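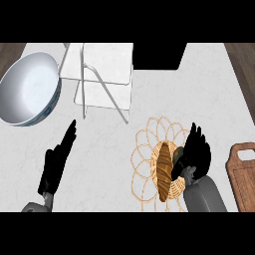

Grustedmont Residents' Association
Minutes of the winter meeting, held at Latberg Hall

1. Minutes of the June meeting were approved with two corrections.

2. Footpath to Vurnovow. The culvert has silted up again. Kragh quoted 1,000 for clearing it – the quote does not include hauling. Agreed to ask for a full price before voting.

3. Hall kitchen. Members want the cupboards sorted and chipped dishes thrown out. Agreed to spend up to 125 on replacements.

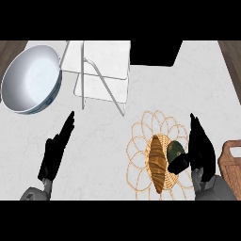 Page last changed: 28 December 2019

4. Parking. Complaints about cars on the verge by the hall. A sign will go up at the gate.

5. Other business. The notice board key is still missing. A new lock was approved.

Meeting closed after item 5. Next meeting in June, same place.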